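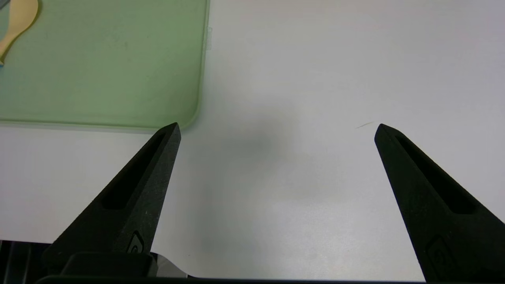

Fingers open, nothing between them yet.

The house rules at Stutolstead fit on 2 sheets of paper, and I read both standing up in my coat before they let me anywhere near the arms. I'd driven out expecting a binder! There used to be one, apparently. The old Moltard handbook had 1388 numbered clauses, and Eylül Akgül told me she once found the same clause in it five times, with different wording each time.

So in July they threw the thing out (well, put it on a high shelf) and started again with what people really do at a table with two arms over it. Say where your hands are going. Say it out loud, even if you feel silly. If you want to move something on the tray, you call "hold," wait for the answer, and only then reach in. I forgot within five minutes and got a very polite "hold, please" from across the room.

The rule I liked best is about shared space. When both arms can reach the same tray, one of them has the tray and the other one waits, and everybody in the room should be able to tell you which is which. The old book let you sort that out as you went along.

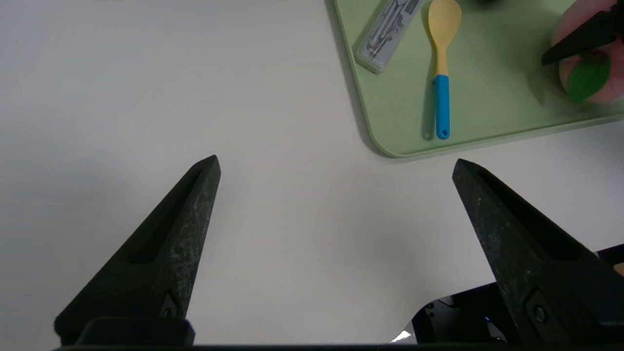 Wanda Kwiatkowski thinks even that is too loose, and she told me so over lunch: if two arms can reach one spot, she wants it written down before the session who goes first, with a name signed next to it. "Everybody in the room knows" is fine, she said, until somebody new walks in.

I can see her point, being the somebody new. But I also saw how quickly people stop reading once there's a form to sign, and the folks at Szewczyk, who run a similar shop, went back to talking after a year of clipboards.

Glass gets its own paragraph on the second sheet. Check the rim for chips first, lid off and set down, slow speed only, faces back from the table. There's a line in pen underneath that says "plastic first, glass after," and I'm told the argument over whether to type it up is still going.
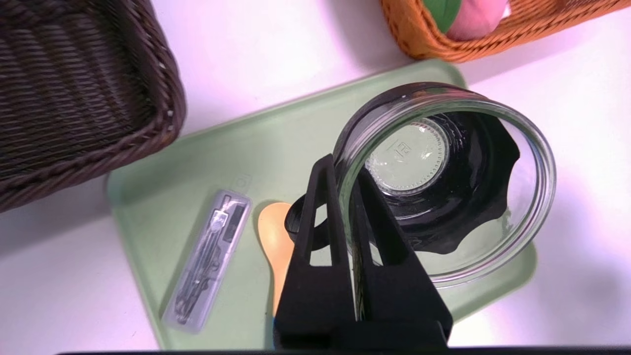
A jar on its side, with the rim between the fingers.

Then there are cables, my own weak spot at home. The sheet wants a look along every cable before power goes on, and another after any break longer than nine minutes. Why nine? I asked three people and got shrugs from all of them, but they do it, and I caught myself doing it too by the afternoon. 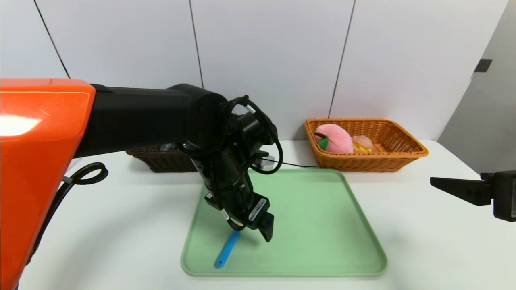 A reader named Dondero wrote to me after I mentioned this visit in my last column, asking whether short rules are just lazy rules, and whether anyone goes back to check that they're followed. Fair question. They do keep a log of every "hold" that gets missed, mine included, and they read it together before they change a word on either sheet. The next rewrite is already penciled all over the margins, mostly about where to stand.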